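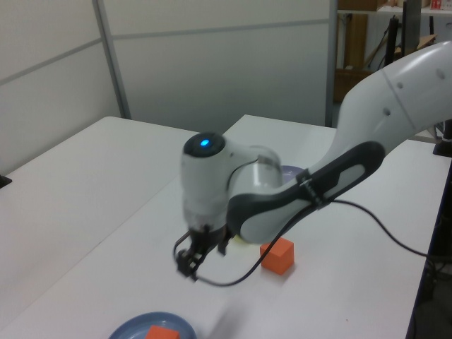 Our project started with an argument on the coach back from an away match. We had lost the first game of the season to a side we'd beaten twice the year before, and half the squad said it was because too many of our regulars had left over the summer. The other half said that was rubbish and we'd just played badly. Touran Safavi, who plays safety for us and was sitting across the aisle, said somebody should look it up. So the two of us did, and it became our spring term report!

## What we wanted to find out

Does an American football team that keeps most of its starting players from one season to the next do better than a team that changes a lot of them? We looked at the student and amateur league our own club, Ditham, plays in. We picked it partly because we know it well and partly because the old match programmes list every starter by name, offence and defence, which saved us a huge amount of guesswork.

A starter, for us, means one of the 22 players named in the programme for the opening match. If the same name was there for the opening match a year later, we called that player a returner, even if he or she had moved position. We argued over this for ages. Touran felt that a lineman who turns into a tight end is really a new starter, and I can see the point, but we would have had to make too many judgement calls.

## Where the numbers came from

The Ditham clubhouse has boxes of programmes going back further than we needed. We used 5 seasons, as before that some teams only printed squad lists. Zepeda and Tondard both let us copy theirs, and the people at Cirside had scanned all of theirs already, which made our week.

In total we typed up over 3,000 names into a spreadsheet. Spelling was the biggest headache. One Tondard cornerback appears under three different surnames and we only worked out he was one person from his shirt number and a team photo. Nicknames were nearly as bad. We each typed up half the programmes, then swapped and checked each other's, and I'm a bit embarrassed to say that most of the mistakes were in my half.

We left out kickers and punters. Lots of teams in this league share the kicking between whoever is willing, so a "returning kicker" doesn't tell you much.

## What we found

Teams that brought back more starters did tend to win more in the first month. This was the part we got really excited about, as the pattern was easy to see as soon as we drew the first chart. The September games were the clearest. Teams with lots of returners gave away fewer penalties before the snap and fumbled fewer handovers between quarterback and running back, and those are exactly the things you'd expect people to get right when they have been practising together for a year.

By the second half of the season the pattern was much weaker. Cirside had a year where they brought back hardly anybody on defence, lost their first three and then won nearly everything else. Zepeda did it the other way round, with a very settled side that started brilliantly and faded.

We also split the figures by position, and this surprised us. We had both assumed the quarterback would matter most (he certainly thinks so). In our figures the offensive line mattered more. Keeping the same five across the front went with good early results even when there was a new quarterback behind them. Touran, as a defensive player, was hoping for something similar in the secondary – we looked hard and couldn't find it.

## Problems with the project

There aren't many teams in the league, so a single odd season can shift the averages. After we threw out matches with missing programmes or no final score, we were left with 298, and those were spread unevenly between clubs.

We can't say that keeping players causes the wins either. Players are more likely to stay at a club that is winning, so it could partly run the other way. Our tutor asked about this in the first meeting and we never found a good answer. We tried comparing each team only with its own past seasons, and the early-season pattern was still there but smaller.

Injuries are missing completely. A starter who came back for the opening match and got hurt after 10 minutes counts the same as one who played all year.

## If we carried on

We'd like to add the coaches. Tondard changed head coach and playbook in the same summer, and all those returning players had to learn everything again, so calling that a settled team feels wrong. Touran also wants to go through the substitutes, and has already started on the Ditham ones.

The spreadsheet is on the course drive along with our notes on names we weren't sure about. If you played for any of these clubs and spot yourself spelt wrong, please tell us and we'll fix it.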